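Route Descriptions in Walking Guidebooks: A Field Comparison of Two Formats

Zoltán Kiss
19/10/2024

1. Aim

The project compared two ways of writing route descriptions for walkers in wooded valley terrain. The first is continuous prose, as used in most older guidebooks. The second is a numbered format in which each instruction is tied to a distance from the start. The question was whether the format affects how often a reader leaves the intended line, and how long the reader spends stopped while consulting the text.

2. Background

Outdoor guidebooks are still bought and carried, although most walkers also have a phone. In steep-sided valleys the satellite position can drift, and a written description is then the main means of choosing between paths. Most of the guidance available to authors concerns grading, access and safety notes. Less has been written on the wording of the instructions themselves, and the examples found during the literature search were mostly editors' house rules.

House rules tend to agree on left and right being given in the direction of travel, with a compass point added at major junctions. They disagree on distances. Some editors ask for a distance at every turn, others only where a stretch has no other feature.

3. Route

The test route starts at the Pondwood car park, follows the stream to the footbridge at Sedard, climbs through mixed woodland and returns along the upper track. Its length is 7 km. It has 11 junctions at which a wrong choice is possible. The highest point is a cairn at 347 m.

The route was walked twice in June to draft both descriptions. Features likely to change within a season, such as fallen trees and temporary signs, were left out. One stile used in the first draft was replaced with a gate before the second visit, and the wording was altered in both versions.

4. Method

Both descriptions were written by the same author from the same notes. The prose version was divided into paragraphs at natural stopping points. The numbered version gave one instruction per junction, with a distance in kilometres to one decimal place. Neither version included a map. Each was printed on a single sheet in the same typeface and carried in a clear plastic sleeve.

Walkers were recruited from the university hill-walking society. None had visited the valley before. Each walked alone with one version, followed at a distance by an observer who noted stops and departures from the route. A departure was recorded when the walker had gone more than fifty metres along a wrong path. The observer then corrected the walker and the test continued.

5. Results

Departures were concentrated at two places. The first was the fork above Sedard, where the correct path is narrower than the wrong one. Readers of the prose version tended to miss it, as the instruction came in the middle of a long sentence describing the bridge. Readers of the numbered version mostly found it.

The second was the exit from the wood on to the upper track. Here the numbered version did worse. Walkers had no reliable way of measuring distance on the climb and several turned early, having overestimated how far they had come. The prose version mentioned a bank and a ruined wall before the turn, and these were used correctly. 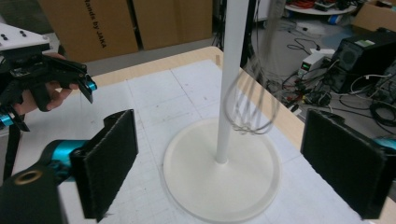
Stopping time was shorter with the numbered version on the lower half of the route and similar for both on the upper half. Walkers with the prose version often reread a whole paragraph to find their place.

6. Discussion

The results suggest that numbering helps a reader to keep their place, while distances alone are a poor guide on steep ground. A combined format, with numbered instructions and at least one physical feature before each turn, would be worth testing. The Bakhtiari layout, which sets features in bold within short numbered paragraphs, is close to this.

The sample was small and all the walkers were fairly experienced. All tests took place in dry weather with good visibility. The presence of an observer may have made walkers more careful than usual.

7. Further work

A second route at Govedness has been surveyed for the combined format. It is mostly open moorland, with fewer features to name, and the drafting notes are complete as far as the northern boundary fence.

Contact: Zoltán Kiss, via the department office | © Zoltán Kiss | Back to top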